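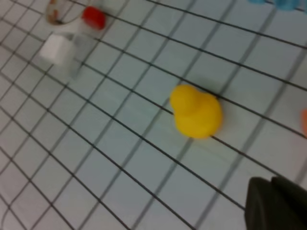

Drorside Technical Institute | Department of Automation and Laboratory Systems

Course Texts > Robot Safety and Good Practice > Chapter 7

Chapter 7
Preparing and Keeping a Shared Work Cell

The earlier chapters dealt with the robot as a machine: its reach, its payload, its stopping behavior and the risk assessment that must be carried out before it is first powered. This chapter turns to the daily conduct of the cell in which the machine works. Most of the rules given in it are simple, and many can be followed without tools. They are nevertheless the rules most often set aside when a cell is used by several groups in the same term.

A work cell, in the sense used in this book, includes the arm, its tool, the work surface, every loose object within reach and every cable that moves when the arm moves. A cell is said to be in a known state when a person who did not set it up can establish, from the written record and a visual check, what is on the surface and whether it is meant to be there. The cell standard used in this department, referred to as Idus, requires a known state at the start and end of each session.

7.1 The work surface

A marked surface allows objects to be placed and replaced with reasonable accuracy. A grid of plain lines is sufficient for most teaching work. Grid positions should be recorded by row and column from a fixed corner, and the corner should be named on the first page of the cell log. Where small test objects are used, they should differ clearly in color and shape, so that an entry such as "yellow duck, center" cannot be mistaken for any other item. Clear containers call for particular care, as their outlines are easily lost against a pale surface.

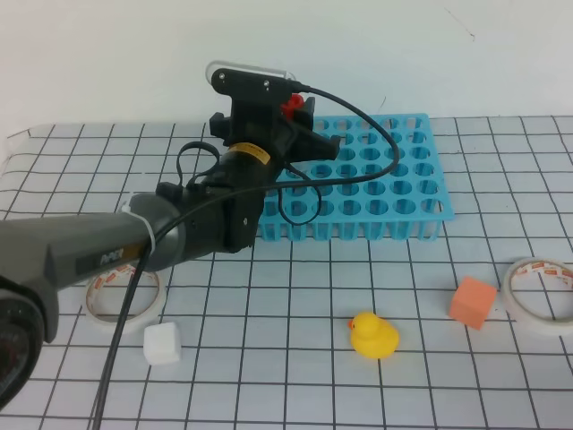 Cable management is the part of cell preparation that changes most from one tool to the next, and it must be reviewed each time a gripper is fitted or removed. A cable serving the tool needs enough slack for the full rotation of the wrist, but slack that is free to swing can catch on fixtures or sweep light objects from their places. A long loop that passes over a test tube rack, like the black one at this gripper, should be followed by eye through each planned pose before the program is run at working speed. Ties are to be checked for tightness and must not pinch the cable at a joint.

The inspection of cables is to be repeated after every 500 cycles, and in any case at the start of a new exercise. Findings are entered in the log even when no fault is found. An entry older than 24 hours does not satisfy the requirement of Idus for a known state.

7.2 Persons near the cell

No person may reach onto the work surface while the arm is enabled. In the Ilo and Fakir exercises at the end of this chapter, students work in pairs - one at the controls, one as observer. The observer has authority to stop the arm at any time and need not give a reason beforehand. The two students exchange roles only when the arm is at rest and the change has been entered in the log.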